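Homemade Drinks & Ferments > Sodas and Sparkling

Thread: Orange soda from real oranges – my ginger bug finally woke up!

Started by fizzwick, 2 Jan 2024
612 views

fizzwick
Happy new year everybody! I have been lurking since September and I finally have something worth posting. My third ginger bug took off (the first two just sat there and smelled like a wet basement) and I made a batch of orange soda with it that has real, sharp, tickle-your-nose bubbles. I am so excited I called my sister.

What I did: juice from a bag of navel oranges, strained through a regular kitchen sieve, then water, sugar, a good squeeze of lemon and a big scoop of the bug. I stirred it, funneled it into bottles, left a bit of room at the top and put them on the counter next to the stove. Two days later they were rock hard when I squeezed them, so into the fridge they went.

It tastes like orange but drier, a little bready at the end. I love it. My kids say it tastes like orange juice that went to college. Questions for you all: do you strain out all the pulp? And is plastic okay or should I be saving up for swing tops?

mossybank
Congratulations!! That first fizzy batch is the best feeling. I still remember mine, it hit the ceiling.

Strain it, and then strain it again through cloth. Pulp gives the bubbles something to grab onto and you get a gusher when you open it. I lost half a bottle of tangerine that way and my kitchen smelled wonderful for a week, but still.

Plastic is great for beginners. You can squeeze it and know where you are. Glass tells you nothing until it tells you everything.

pantry_owl
Going to disagree with mossybank on the straining. I leave a fair amount of pulp in and I think the flavor is miles better. Cloth takes out all the good stuff and you end up with something like the stuff from the gas station. If you chill the bottles overnight and open them slowly over the sink, you don't get gushers. Crack the cap, let it hiss, close it, wait, do it again. Takes a minute or so.

Also, try one strip of zest per bottle, no white part. Take it out before you chill or it gets bitter.

mossybank
I chill mine overnight too and I still got soaked! Maybe your oranges have less pulp than mine. I will agree on the zest though, the zest is magic.

fizzwick
Okay so I will do one bottle each way and report back. I do like a bit of pulp in my regular juice.

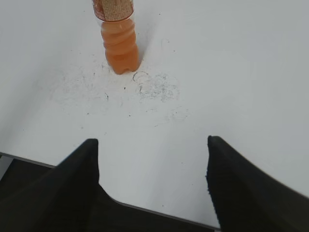

The other thing I keep wondering about is how much room to leave at the top. I've seen people say an inch, I've seen people say two fingers, and my neighbor fills his root beer right up to the cap and swears by it. Does it change the fizz at all or is it only there so the bottle doesn't burst?

bubblecounter
Both, a little. With too much air in there the gas goes into filling that space first and the drink takes longer to get fizzy. With too little you get a mess on opening. I go for an inch, maybe slightly more with fruit juice.

On plastic: use bottles that held soda before, never the thin water ones. The soda ones have that bumpy bottom with the feet on it for a reason, it stands up to pressure. A flat-bottomed water bottle will round out underneath and fall over. Ask me how I know.

tinroofjane
Swing tops all the way for me. I have a set of Penrose ones I bought at a yard sale and they look so pretty lined up in the fridge. Plastic makes everything taste like plastic after the second or third use, sorry!

bubblecounter
tinroofjane, I've reused the same soda bottles for a whole summer and never tasted it. I do rinse them right away and let them dry with the caps off. If they sit around with juice in them, sure, they'll get funky, but so would glass.

Please be careful with swing tops and fresh juice. Not every pretty bottle at a yard sale was made to hold pressure. Some are for oil and vinegar.

tinroofjane
Fair point about the yard sale. Mine came in the original carton and it says they're for brewing, so I'm not worried. But yes, fizzwick, check before you buy!

And I am standing by the taste thing. I had my husband try them with his eyes closed and he picked the glass one. (He was also holding the bottle, so do with that what you like.)

juniper_sprocket
Jumping in because I make a blood orange version that you HAVE to try once they're in the stores. Same method as yours, but I swap some of the sugar for honey and add two cardamom pods. It comes out the color of a sunset and it is gone in one evening at our house.

One tip on sugar: what you taste at bottling is sweeter than what you will drink. The bug eats a good bit of it. If it tastes perfect on day one it will be too dry on day three. I go a little too sweet on purpose.

pantry_owl
Cardamom! Stealing that.

Agree on the sugar. And fizzwick, your "bready" taste might be from letting it go warm next to the stove. Move it to a cooler spot and give it another day. Slower is cleaner, at least in my kitchen.

mossybank
Now that one I'd argue with – I like the bready note! It's half the reason I don't buy soda anymore. But a cooler spot is easier to keep an eye on, so try it and see what you like.

fizzwick
You are all wonderful. Plan for this weekend: one bottle strained through cloth, one with pulp, one with zest, all on the shelf in the hallway where it's cooler, and all a touch sweeter than I think they should be. I'm sticking with plastic for now. My sister has offered me some Jallero swing tops from when she made kombucha, so those may turn up in a later batch.

Does anybody feed their bug with the peel still on the ginger? I've been peeling it and it takes forever with a spoon.

juniper_sprocket
Peel ON! Always on! The wild yeast is living on the skin. I bet that's what happened to your first two. Just give it a rinse and chop it small. Get organic if you can.

fizzwick
Oh my gosh. I peeled the first two completely and got lazy with the third. Going to chop some ginger right now.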